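How to clean out a bin of mixed cleaning things

By Babita Goel

In my house, the scrubbers, dusting gloves and small loose objects all finish in one big bin. I empty it every January, and it takes me roughly 2 hours.

First, put the bin on a table, so you do not have to bend your back. Take the soft and shaggy things before the small ones, as the small ones like to hide under them.
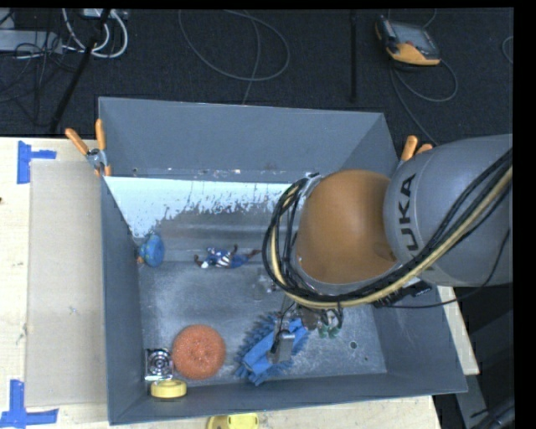 Shake each soft piece outdoors, then wash it by hand in lukewarm water with a little mild soap. Do not twist the bristles. Press them in a towel and let them dry flat until the next morning.

Round scrubbers need only a rinse and a good squeeze. If one smells bad after this, throw it away.

At last, wipe the floor of the bin with a damp cloth. Old scratches will stay, so please do not rub hard. Put the small things back in a jar.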